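Speaker notes: Bin liners and where to keep them
Panagiotis Stergiou, Stostberg site services
Nov 14, 2021

Slide 1. Title
Introduce self. Talk covers small round bins in offices and meeting rooms only. Kitchen and washroom bins are under a separate contract (Keltero) and will not be discussed. Questions at the end.

Slide 2. Scope of the trial
Two buildings, Stemeo and Giannakopoulos. 61 bins in total. All round, all without lids. Same black liner throughout. Liner changes logged on paper sheets, typed up by Panagiotis Mavromatis. 1,592 changes logged over the period, of which 883 at Stemeo.

Slide 3. What was recorded
Time of change. Whether the liner had slipped. Whether a spare was within reach. The third column was filled in unevenly during the first month, so treat early entries with caution. Say this before showing the chart.

Slide 4. Liner size
A liner must be wider than the rim when laid flat, or it will not fold over. Too wide and it slides down under a light load. We settled on one size for both buildings. The old stock was narrower and was used up first.
If asked about thickness: not tested.

Slide 5. Fitting
Shake the liner open before it goes near the bin. Hold opposite edges, pull apart, lower over the mouth. Push the base down by hand to let the trapped air out. Fold the excess over the rim all the way round. If it is still loose, knot the slack on the outside.
Pause. People tend to skip the air step. The liner then stands proud of the bin and the first cup thrown in pulls it off the rim.

Slide 6. Storing the spare
Three options tried: roll in a cupboard, spare under the current liner, spare on a wall hook next to the bin. The cupboard roll is cheapest and slowest. Under the liner works until there is a leak. The hook needs a clean painted wall and should be fixed low, clear of the skirting board. Adhesive hooks only, no drilling (landlord). Wipe the wall and leave the hook unloaded overnight.

Slide 7. Costs
Hooks come in packs of 100, so one pack covers both buildings. Liner cost unchanged. Cleaning hours to be reported in December.

Slide 8. Fitting and hook position together
Leave this one up during questions. Point out the distance between hook and bin: one person should reach both without walking. Handouts are by the door, and the blank log sheet is on the back page. 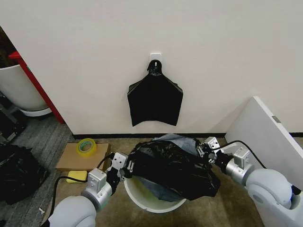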